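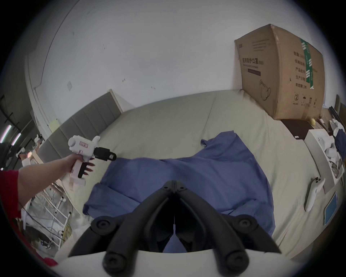
Hedges talk — Istville Gardeners, Thursday, 7.30

Start on time even if the back row's still getting tea. 45 mins then questions.

Hello, thanks for having me back. Last time was ponds. Tonight hedges — planting them, cutting them, and what to do with the one you inherited that's now eating the drive.

Hands up who has a hedge. Hands up who likes it. (pause)

My own one first. Kamach Lane, north side, mostly privet with some holly that birds put in. Moved in, it was over my head and nearly as wide as it was tall. Cut the front hard in the first January. Looked dreadful. Neighbours very polite. By the second summer it was green to the ground again. Keep that in mind for later, the bit on hard cutting.

PART ONE — why a hedge and not a fence

Wind. A fence stops it dead and it tumbles over the top and flattens your beans. A hedge lets some through, slows the rest. Draw the arrow thing on the flipchart.
Birds, obviously. Don't go on about birds, Myrtle Delacroix did the whole of last month on birds.
Cost. Bare root whips are cheap, panels aren't. Furtună lot lost half their fence panels in the gales, hedge next door didn't lose a twig.
Downsides — be fair. Slow. Needs cutting for ever. Takes water and food out of the border beside it. Three foot of poor soil each side, plan for that.

PART TWO — what to plant

Hawthorn. Tough, cheap, prickly, fine on clay. My first choice for a back boundary.
Beech — holds its brown leaves in winter, lovely, hates sitting wet. Hornbeam looks much the same and doesn't mind. If your boots stick in January, hornbeam.
Privet. Unfashionable, don't care. Grows anywhere. Poisonous berries, mention it.
Yew. Not as slow as people say once it gets going. Poisonous too, so not next to horses or cattle. Will come back from bare wood, come to that later.
Laurel. Big leaves, big plant, wants to be a tree. Needs room. Secateurs if you have the patience, a trimmer slices the leaves in half and they go brown.
Leylandii. Someone will ask. Fine if you cut it every year without fail. Miss a few and that's that.
Box — blight, moth. I've stopped recomending it. Small yew does the same job.

Mixed native if you've the length. The Ulero footpath hedge: 1,301 whips, hawthorn mainly, then hazel, field maple, dogwood, a bit of dog rose. Planted over two weekends. Gaps filled the winter after. People ask about the numbers so have them ready — the full order was 1,812 plants, the rest went along the allotment side.

PART THREE — planting

Bare root, November to early March, not when the ground's frozen or under water.
Don't let the roots dry. Bucket, wet sack, whatever. Ten minutes in a cold wind will do for them. I've seen people lay the whole row out along the string first, looks ever so neat, half of it dead by June.
5 plants to the metre in a staggered double row. Single row, fewer, fine for a small garden.
Dig the whole strip, not seperate holes. Get the couch grass out now or you'll never get it out.
Old soil mark on the stem goes level with the ground. Heel in firmly.
Then cut the hawthorn down by half. Everyone hates this bit. Do it anyway, it's what makes it thick at the bottom. Leave beech and hornbeam alone, just tip them. Don't touch the leader on yew until it's at the height you want.
Mulch. Water the first two summers, properly, a can to every few plants, not a splash.

(Time check — should be 8 o'clock. If late skip the guards.)

Guards — rabbits yes, otherwise I don't bother. Take them off after a few years, please, there are still plastic tubes in the Ulero hedge from the lot before us.

PART FOUR — cutting

Check for nests first. Every time. If there's one in use, put the trimmer away and have a sit down. I leave mine alone March to end of August.
Shape: wider at the bottom. A-shape. Light gets to the lower leaves. Straight-sided goes bald at the ankles. Draw it.
String line for the top. Your eye isn't as good as you think, mine certainly isn't.
Blades clean and sharp. Wipe between plants if there's anything nasty about.
Ladder — somebody on the bottom, or a proper tripod one. Goggles. Cable over the shoulder if it's a plug-in, and a cut-out at the socket.
Sheet on the ground before you start. Saves an hour of raking.

PART FIVE — the overgrown one

Hawthorn, privet, hazel, holly, yew, laurel: all take a hard cut. Beech and hornbeam usually, if they're healthy.
One side this winter, other side once it's grown back. Top last. Feed and mulch after.
Conifers no. Apart from yew, cut into brown and it stays brown.
Really gappy old hawthorn — lay it. That's a whole talk on its own, there's a day course in the winter, sheet's by the door.
Big stuff, anything near wires, anything with a trunk you can't get your hands round: get a tree surgeon. Ask to see insurance. Get more than one quote. Ask where the brushwood goes, chipping and taking away isn't always in the price.
And talk to next door before, not after. You can cut back what hangs over your side as far as the line, but check with the council first for protected trees or a conservation area.

QUESTIONS — likely ones
Honey fungus. Long answer, keep it short. Dig out the stump, privet's a martyr to it, try yew gets it too so NO, say hawthorn can as well. Look this up before.
Can I plant over an old hedge line — yes but swap the soil or add plenty of muck.
How high — whatever you can reach.

Plant list handout, 9 copies left from last time, print more. Raffle after. Flipchart pens are in the blue tin.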